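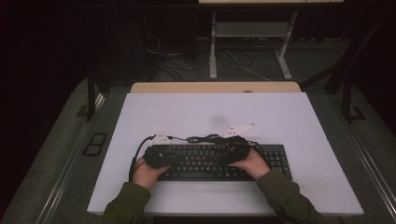

홈 | 발표자료 | 발표자 노트 | 지난 모임 | 문의

발표자 노트: 회의록을 짧게 쓰는 법
2018년 10월 1일 월요일, 사내 공유 모임

슬라이드 1. 인사
안녕하세요. 운영지원팀에서 회의록 양식을 맡고 있습니다. 오늘은 회의록 이야기만 합니다. 질문은 중간에 하셔도 되고, 끝나고 하셔도 됩니다. 자료는 사내 폴더에 올려 두었으니 받아 적지 않으셔도 됩니다.

슬라이드 2. 출발점
지난 7월에 Braltwood 지사 이전 건을 정리하면서 예전 회의록을 전부 모았습니다. 모두 176건이었습니다. 이걸 읽으면서 결정 사항만 뽑는 일을 했는데, 예상보다 오래 걸렸습니다. 결정이 적혀 있기는 한데 위치가 제각각입니다. 맨 앞에 있는 것도 있고, 누가 한 말 중간에 끼어 있는 것도 있습니다. "그렇게 하기로 함"이라고만 적힌 것도 많았습니다. '그렇게'가 무엇인지 알려면 앞의 두 쪽을 다시 읽어야 합니다.
(여기서 잠깐 멈추고, 비슷한 경험이 있는지 손 들어 보시라고 할 것.)

슬라이드 3. 누가 읽는가
회의록을 읽는 사람은 크게 셋입니다. 회의에 못 온 사람, 일을 받은 사람, 몇 달 뒤에 근거를 찾는 사람. 회의에 앉아 있던 사람은 거의 다시 읽지 않습니다. 그런데 우리가 쓰는 회의록은 대부분 앉아 있던 사람만 알아볼 수 있게 되어 있습니다. 약어가 그렇고, "지난번 그 건" 같은 말이 그렇습니다.

슬라이드 4. 예전 양식
Kadance 프로젝트 때 쓰던 양식입니다. 칸이 많습니다. 참석자, 불참자, 불참 사유, 안건, 안건별 발언, 기타, 비고. 정작 담당자와 기한을 적는 칸이 없습니다. 그래서 담당자는 비고에 들어가 있고, 기한은 아예 없는 경우가 많았습니다.
제가 만든 양식이라 흉을 봐도 괜찮습니다. (웃음이 없으면 그냥 넘어갈 것.)

슬라이드 5. 지금 양식
세 칸으로 줄였습니다.
- 결정한 것
- 할 일, 담당자, 기한
- 아직 못 정한 것
발언 기록은 원칙적으로 쓰지 않습니다. 반대 의견이 있었고 본인이 남겨 달라고 하면 '결정한 것' 밑에 한 줄로 적습니다. 이 부분은 Shiuli Seneviratne 님이 제안해 주셨고, 두 번 써 본 뒤에 그대로 넣었습니다. 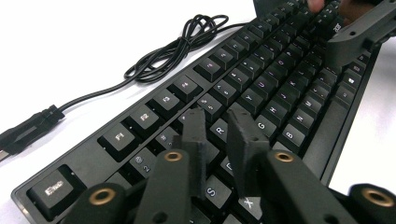 슬라이드 6. 회의 중에 쓰기
회의가 끝나고 쓰면 늦습니다. 저는 회의 중에 세 칸을 열어 두고 바로 채웁니다. 문장을 다듬지 않습니다. 결정이 나온 것 같으면 손을 들고 "이렇게 적겠습니다" 하고 소리 내어 읽습니다. 처음에는 어색합니다. 그런데 읽어 보면 열에 몇 번은 "아니, 그건 아직 안 정했는데요"라는 말이 나옵니다. 그러면 세 번째 칸으로 옮깁니다.
진행자가 기록까지 하는 것은 권하지 않습니다. 사람이 모자라면 안건마다 돌아가면서 적습니다.

슬라이드 7. 문장 고치기
실제 문장을 조금 바꿔 왔습니다.
고치기 전: "Miah 쪽 계약서 관련하여 검토가 필요하다는 의견이 있었으며 추후 논의하기로 함."
고친 후: "Miah 계약서 4조를 법무팀이 금요일까지 검토한다."
앞 문장에는 주어가 없습니다. '추후'도 언제인지 모릅니다. 고치려면 쓰는 사람이 회의 중에 물어봐야 합니다. 몇 조인지, 누가 하는지, 언제까지인지. 물어봤는데 답이 없으면 아직 안 정한 것입니다.
(시간이 남으면 Drundileck 창고 임대 건도 같은 방식으로 고쳐 볼 것. 칠판 사용.)

슬라이드 8. 분량
글자 수를 615자로 잡았습니다. 특별한 근거는 없고, 우리 팀이 제일 잘 쓴 회의록 한 건의 길이가 그랬습니다. 넘는다고 반려하지는 않습니다. 다만 넘을 때는 발언 기록이 섞여 있는지 한번 보시면 좋겠습니다. 90분짜리 회의도 대개 이 안에 들어갑니다.

슬라이드 9. 보내기
당일에 보냅니다. 제목에는 회의 이름과 날짜만 씁니다. 본문에 바로 붙이고 첨부로 보내지 않습니다. 휴대전화로 여는 분들이 첨부를 안 엽니다. 수정 요청은 다음 날 점심까지 받고, 그 뒤에 나온 이야기는 다음 회의 안건으로 올립니다.

슬라이드 10. 자주 받는 질문
녹음하면 되지 않느냐는 질문이 제일 많습니다. 녹음은 해도 됩니다. 참석자 동의를 받고, 회의록이 나가면 지웁니다. 녹음 파일을 회의록 대신 보내는 것은 안 됩니다. 듣는 사람이 회의를 한 번 더 하게 됩니다.
외부 업체가 있는 회의는 양식이 같고 배포본을 따로 만듭니다. 세 번째 칸은 내부용에만 넣습니다.
인사 관련 회의는 이 양식을 쓰지 않습니다. 인사팀에 문의하시면 됩니다.

슬라이드 11. 연습
두 분씩 짝을 지어 나눠 드린 옛 회의록을 세 칸으로 옮겨 보겠습니다. 시간은 10분입니다. 못 채운 칸은 비워 두시고, 왜 못 채웠는지만 옆에 적어 주세요. 끝나면 앞줄부터 한 조씩 읽겠습니다.
(종이 걷을 것. 다음 모임에서 다시 씀.)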